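Projektbericht: Sortieren statt Wegwerfen — Restekisten in der Werkstatt
Gruppe Usia, Betreuung: Gyula Dudás

1. Worum es ging

Ausgangspunkt war der Materialraum im Untergeschoss. Wer da mal was gesucht hat, weiß Bescheid. Büromaterial, Geschirr, leere Verpackungen, Bastelreste, alles in denselben Behältern. Klebeband wird neu gekauft, obwohl noch welches da ist, nur findet es keiner. Unsere Frage also: Wie muss ein Sammelbehälter aussehen, damit Leute ihre Sachen halbwegs getrennt reinlegen und auch wieder was rausholen?

Vier Leute in der Gruppe, sieben Wochen Zeit, davon die erste komplett für Organisatorisches draufgegangen. Budget waren 300 Euro, das meiste ging für Behälter weg.

2. Vorgehen

Zuerst Bestandsaufnahme. Alles raus aus den Regalen, auf den Boden, grob nach Gruppen gelegt. Die Gruppen haben wir dreimal geändert. Am Ende geblieben:

Werkzeug und Büro (Scheren, Abroller, Locher, Lineale)
Geschirr (Becher, Schalen, Besteck)
Pfand und Verpackung
Unklar

"Unklar" war am Anfang der größte Haufen. Wir wollten die Kategorie eigentlich streichen, ging aber nicht. Es gibt einfach Teile, bei denen auch zu viert keiner sagen kann, wozu sie gehören.

Danach drei Behältertypen verglichen. Die Arbeitsnamen kommen aus der ersten Gruppensitzung und sind dann hängen geblieben:

Sevwood — flache Holzkiste ohne Einteilung
Odamard — hoher Kunststoffkorb mit Deckel
Ruddock — große graue Wanne, längs geteilt, Trennwand aus Blech

Jeder Typ stand eine Zeit lang auf dem Tisch neben der Tür. Keine Beschriftung im ersten Durchgang, Beschriftung im zweiten. Abends reingeschaut und notiert, was drin liegt und wo.

3. Beobachtungen

Sevwood: schnell voll, aber man sieht wenigstens alles. Kleine Sachen wandern in die Ecken. Holz nimmt Feuchtigkeit auf, wenn jemand einen nicht ganz leeren Becher reinstellt. Ist passiert. Mehrfach.

Odamard: Der Deckel ist das Problem. Wenn er zu ist, legen die Leute ihr Zeug obendrauf oder daneben. Wenn er offen ist, sieht man trotzdem nur die oberste Lage. Zum Wiederfinden ungeeignet, dafür ordentliches Aussehen im Raum. Wurde in der Umfrage deshalb sogar gelobt.

Ruddock: Breite Öffnung, guter Überblick. Die schräge Trennwand hatten wir uns als klare Ansage vorgestellt: hinten Werkzeug, vorne der Rest. Im ersten Durchgang ohne Schilder landete fast alles vorne. Logisch eigentlich, vorne ist das Fach größer und man muss sich nicht strecken.

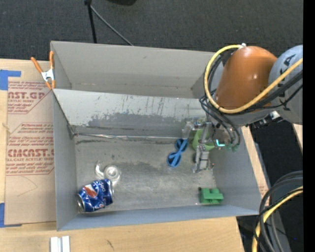

Daraus haben wir für den zweiten Durchgang abgeleitet, dass das hintere Fach einen eigenen Zweck braucht, den man sofort versteht. Also nur Scheren und Abroller, Schild direkt an der Rückwand auf Augenhöhe. Wurde besser. Nicht perfekt, Geschirr landete weiter vorne beim Pfand, und eine zerdrückte Dose neben einer Trinkschale will man ja auch nicht haben.

Zum Material: Blech ist unempfindlich und lässt sich auswischen, verkratzt aber schnell. Stört die Funktion nicht, sieht halt nach Werkstatt aus. Scheren sollten geschlossen abgelegt werden, am besten mit den Griffen nach oben — das müsste noch mit auf das Schild. Durchsichtige Teile werden auf dem grauen Grund leicht übersehen. Ein heller Einleger würde vermutlich helfen, haben wir nicht mehr geschaft.

4. Probleme

Die Protokolle sind lückenhaft, vor allem in der Mitte vom Projekt (Prüfungsphase). Außerdem wussten im zweiten Durchgang viele schon, dass wir nachschauen. Das verfälscht natürlich. Auf den Umfragebogen kamen sieben Rückmeldungen, das ist zu wenig für irgendeine Statistik, wir haben sie daher nur als Kommentare benutzt.

5. Ergebnis und Empfehlung

Wir empfehlen Ruddock mit Beschriftung, dazu einen separaten Beutel für Pfand direkt daneben, damit Dosen gar nicht erst in die Wanne kommen. Geschirr zurück in die Teeküche, dafür braucht es keinen Behälter im Materialraum. Die Holzkiste kann für Papierreste weiterverwendet werden. Odamard geben wir ab September an die Fachschaft, die haben schon gefragt.

Offen: wer leert das Fach "Unklar", und wie oft. Vorschlag Gyula Dudás war ein fester Termin am Semesterende, steht noch nicht im Raumplan. Protokollbögen und die Schildervorlage liegen im Projektordner unter Usia, Unterordner 4.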